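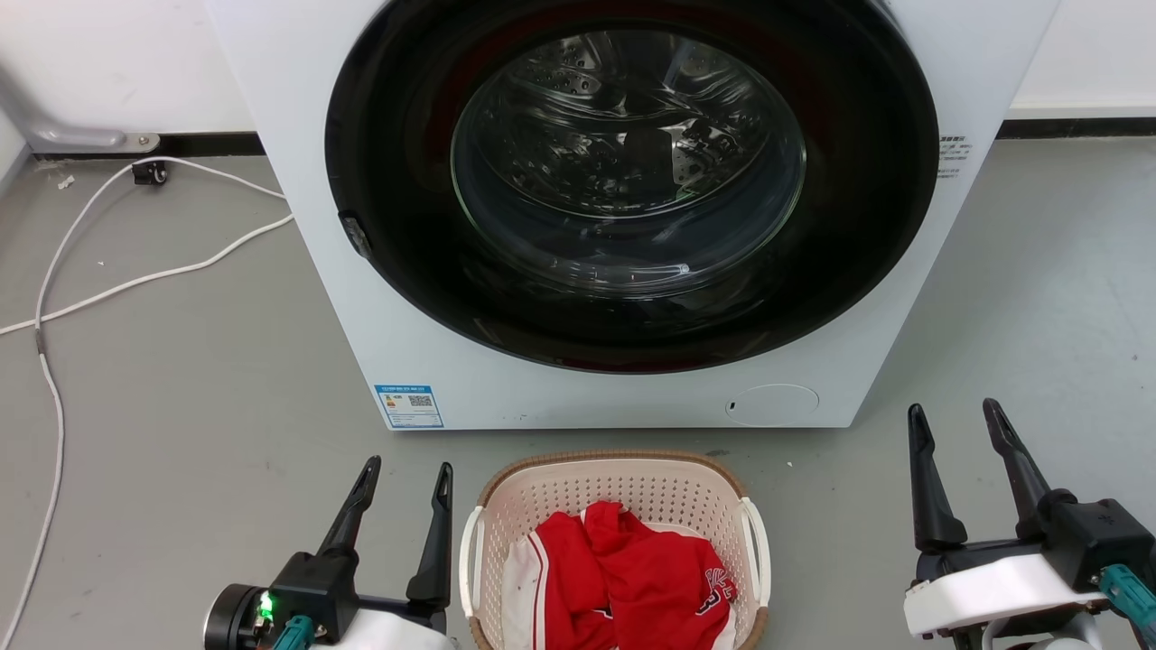
Front-loading washer with the laundry basket set directly before the door.

Washing Team Jerseys and Shorts in a Front-Loading Machine

Posted in February by Fulgencio Bautista, Vitale Residence Services

Search this site Enter keyword Go

Residents who wash athletic clothing in the shared laundry room are asked to follow the procedure set out on this page. It applies to jerseys, shorts and similar items with printed names or numbers. Wool garments and padded equipment are covered on a separate page.

Before loading

Bring the clothing to the machine in a basket and place the basket on the floor in front of the door. Check the drum for items left by the previous user. Small socks tend to stay at the back, so turn the drum once by hand.

Read the care label on each garment. If the label gives a lower temperature than this page, follow the label.

Sorting

Separate red garments from white ones. Red dye may transfer in the first several washes, and white fabric with colored piping is easily spoiled. A red jersey that has been washed many times should still be kept apart from plain white items.
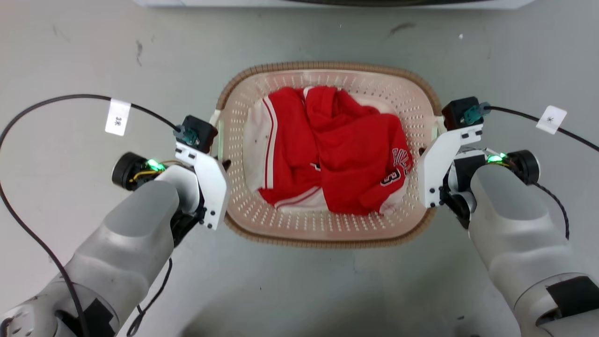

Red and white sports clothing in the basket.

Turn every printed garment inside out. Lettering and numbers crack when they rub against the drum or against zippers. Close all zippers, untie drawstrings and empty the pockets of shorts.

Treat grass or mud stains with a small amount of liquid detergent and leave them for 29 minutes. Do not use bleach on printed or striped fabric.

Washing

1. Load the red items first and leave the white items in the basket for a second cycle. The drum should be no more than two-thirds full.
2. Measure the detergent according to the package. Do not add fabric softener -- it leaves a film on athletic fabric.
3. Select the delicate or sportswear program at 30 degrees Celsius.
4. Set the spin speed to no more than 1000 revolutions per minute.
5. Close the door firmly and start the program.

Drying

Remove the clothing promptly when the cycle ends and turn each garment right side out. Hang jerseys by the hem, away from direct sun. Tumble drying is not recommended for printed items, and prints must never be ironed directly.

Wipe the door seal and leave the door slightly open. Residents in the Pikura building should note that the laundry room closes at 7 p.m.

Contact Residence Services | Copyright Vitale Residence Services | Back to top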